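Folding notes: trousers with gathered waistbands

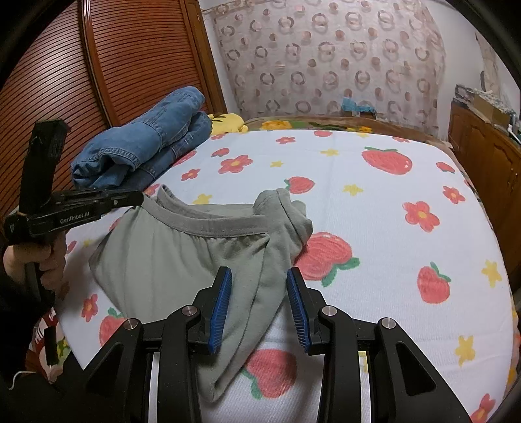
Sage-green pants on the bed, partly folded, with denim stacked at the far left.

Linen care sheet 14 from the Clistholm laundry room covers trousers with a wide, gathered waistband. The usual method for jeans, one fold down the centre and then thirds, gives poor results on these. The pleats below the band hold more fabric than the legs, and the finished piece leans to one side on the shelf.

The revised method is as follows. Lay the pants flat on a made bed or a clean table, front side up. Bring the back edge of the waistband level with the front edge and press both down with a flat hand. Open out any rolled fabric at the side seams. Smooth the pleats from the band toward the hem, without pulling the elastic if there is any.

Fold one leg over the other so the outer seams line up. Tuck the point of the crotch seam in to make a straight side. Fold the hem up to 10 cm short of the waistband, then fold once more. The band should finish on the outside, where its bulk will not press creases into the legs.

Denim is folded separately and goes at the bottom of the pile. Heavy seams leave marks on light-coloured fabric if the order is reversed. Residents at Prinunthorpe have asked whether the two can share a drawer. They can, if the denim is kept to one side and the pile is no more than 2 pairs high.

Ribbed cotton sheets grip the fabric slightly and make a good surface for this job. A satin or brushed cover lets the legs slide during the second fold.

For pants that are 100 per cent cotton, fold the same day they come off the line. Items left overnight in the basket will need a light iron at the pleats.

Copies of sheet 14 are at the Pulunura front desk. Sheet 15, on fitted sheets, is being revised and will go out in January.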